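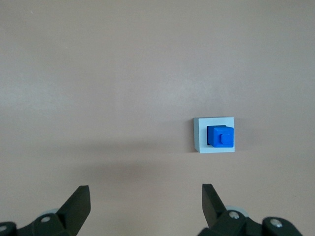
Week 7: Phenylalanine, PKU and the heel prick

Right, back to amino acids. Last week I rushed the end of the urea cycle (sorry), so if your notes stop at citrulline, the slides are on Pronder and the problem set closes at noon. This week is my favourite block of the unit, so expect me to go on a bit.

The basic reaction

Phenylalanine gets a hydroxyl group and becomes tyrosine. The enzyme is phenylalanine hydroxylase (PAH), mostly in the liver, and it needs oxygen, iron and a cofactor called tetrahydrobiopterin, or BH4. Please learn the cofactor! Every year a good chunk of the class draws the reaction perfectly and leaves it off.

If PAH doesn't work well, phenylalanine builds up in the blood and tyrosine can run low. We call that phenylketonuria, PKU for short. It's autosomal recessive, so two carrier parents have a one in four chance with each pregnancy - each pregnancy, not one child out of every four they have. I mark that one hard.

Why the brain cops it

High phenylalanine competes with other large neutral amino acids for the same transporter into the brain (LAT1, you met it in week 3). Untreated, children can end up with severe intellectual disability, seizures and eczema. They often have fairer skin and hair than their relatives too. Have a think about melanin and where tyrosine fits in before the tute.

Screening

Babies look perfectly well at birth, so we can't wait for symptoms. A few drops of blood from the heel go onto a card and the lab measures phenylalanine by tandem mass spec. A high result gets a repeat test, and BH4 disorders have to be ruled out as well, as they're treated differently.

Treatment

Mostly diet: low natural protein, plus a formula with the other amino acids in it. Some people respond to sapropterin, a synthetic form of BH4. Remember that phenylalanine is essential, so you can't cut it to zero. Aspartame is a source of it, hence the warning on diet soft drinks.

For the tute

Work through the Bunnag practice set, questions 3 and 7. The made-up patient in question 7 has a blood phenylalanine of 1,287 micromoles per litre. Decide what you'd test next and bring a sketch of the pathway, cofactor recycling included. Pencil is fine.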